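Akia Word List – README

Akia is a list of spoken words and short phrases from the kitchens of the Tulberg valley. It contains the names of dishes, tools, ways of cutting, ways of cooking, and the small words people use when something goes wrong with the dough. The list is made for people who study dialects, but cooks and teachers have also used it, and they are welcome.

Maintainer: Jarmo Tikkanen
Current version: 2
Language of entries: Tulberg dialect, with explanations in English

What is in the folder

entries.csv – the main list, one word or phrase in each row
speakers.csv – age group and village part for each speaker, no names
recipes.txt – longer texts, written down from speech
changes.txt – what is different from the first version

The main list has roughly 300 entries. Each entry has a headword, a meaning, one sentence in which a speaker used it, and a code for the speaker. If two speakers gave different meanings, both meanings are kept in separate rows with the same headword. Please do not join them before you read the note column. In the first version I joined many of them myself and I regretted it later.

How the words were collected

I visited 20 speakers in their homes and asked them to cook something they cook often. I did not use a questionnaire in the first visit. People talk differently when they have a paper in front of them, and they also start to give me the words from the school language. So I sat, I listened, and sometimes I peeled potatoes. In the second visit I read the words back and asked if I had understood them correctly.

Most of the visits were in October, when there is a lot of preserving. For this reason the list is strong in words for cabbage, mushrooms and berries, and weak in words for fish. The fish words which are in the list came mostly from one family in the lower part of the valley. They should be treated with care.

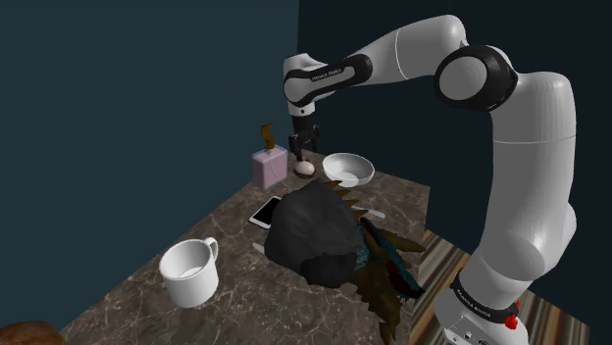
The spelling was the hardest part. The dialect has no official spelling, and there are at least two habits among the people who write it. I follow the Walczak spelling, which marks the long vowels with a double letter and leaves the soft consonants without any mark. It is easy to type, but it hides the difference between some words. In these cases I added a number after the headword, for example "tuuli1" (the rest of the dough at the edge of the bowl) and "tuuli2" (a draft from the oven door).

Verbs are listed in the form that the speaker used most. This is usually the command form, because in a kitchen people give orders. If you need the basic form, look in the column "base". It is empty when I was not sure.

Columns in entries.csv

id – a number which does not change between versions
headword – in Walczak spelling
meaning – in English, short
sentence – as spoken, not corrected
speaker – code, see speakers.csv
base – basic form, may be empty
note – doubts, rude words, words from neighboring dialects

Known problems

The speakers are mostly older than sixty. Younger people understand many of the words but say they do not use them.

Measures are a problem. "A hand" of flour was shown to me as 100 grams in one house and as almost double in another. I wrote the weight in the note column when I could check it on a scale, otherwise there is nothing.

Some sentences mention neighbors. I replaced their names with the letter N – please tell me if you find one that I missed.

Opening the files

All files are in UTF-8. The separator is a semicolon, as the sentences contain many commas. If you use the table program Ludus, choose the separator by hand when you import, otherwise the meaning and the sentence end up in the same cell.

Use and corrections

You may copy, print and change the list for any purpose which is not commercial. Please write the version number when you quote it. Corrections are best sent with the id of the entry and, if possible, a sentence from a real speaker. I answer slowly in the summer months.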